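Derkala Home Monitoring: Support Log
Unit: Praltau bedside receiver and glucose sensor
Raised by: Pullthorpe Community Health Service
Status: Closed
Last updated: Dec 27, 2025

Issue reported

The health service advised that overnight glucose readings from a client's receiver were not reaching the clinic portal. Daytime readings were arriving as expected. The gaps began in October, after the receiver was moved from the kitchen to the bedroom, and were first put down to the client removing the sensor before bed. The client confirmed that the sensor had been worn continuously.

Clinical safety was reviewed before any technical work commenced. The client was asked to carry out finger-prick checks at bedtime and on waking until the ticket was closed, and to follow the existing hypo plan without alteration. The low glucose alarm on the receiver does not depend on the portal and was tested separately. It sounded correctly at 4.0 mmol/L.

Checks carried out

Sensor pairing was confirmed. The sensor serial number on the receiver matched the number recorded at the clinic. No re-pairing was required.

Receiver memory was inspected. The unit stores up to 2000 readings and had not reached its limit. All of the missing overnight readings were present in memory, which ruled out a fault in the sensor.

The upload history showed 39 failed attempts, all of them made after 10 pm. The receiver had recorded each as "no connection to hub". The hub, a Gil model supplied with the kit, was reporting no fault of its own.

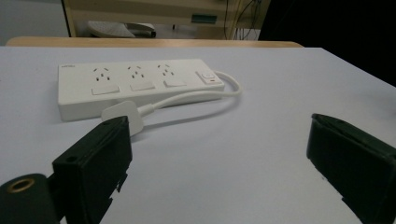

The client was then asked to read out the status light on the hub at bedtime. It was unlit. Further enquiry established that the hub shared an outlet with a lamp and was being turned off at the switch each night. The receiver continued on its internal battery, so its screen gave no indication that anything was amiss.

Resolution

The hub was moved to an outlet of its own and left on overnight. Stored readings began to upload within 30 minutes. The client's diabetes educator has checked the recovered data against the client's written diary and reported no discrepancies.

A firmware update (version 2) was applied to the receiver at the same time. It displays a message when the hub has been unreachable for longer than one hour. Clients on the earlier version will be offered the update at their next scheduled review.

Advice to clinics

Where overnight data is absent and daytime data is complete, staff should confirm the power supply to the hub before arranging a replacement sensor. Clients should not be asked to reset the receiver, as a reset erases readings that have not been uploaded. Any client who is unwell, or whose readings do not match their symptoms, should be referred to their treating team without waiting for a technical outcome.

Comments

Clinic user: We had the same pattern with one of our clients and had already posted out a new sensor. Could the advice be added to the starter pack?

Derkala Support: Thank you. The request has been forwarded to the team responsible for printed materials.

Clinic user: Does the one-hour message make a noise? Mum is hard of hearing and also a light sleeper, so either way I need to know.

Derkala Support: The message is displayed on screen only. Glucose alarms are not affected and can be set to vibrate.

Clinic user: Update went through fine on ours, though the clock needed setting again afterwards.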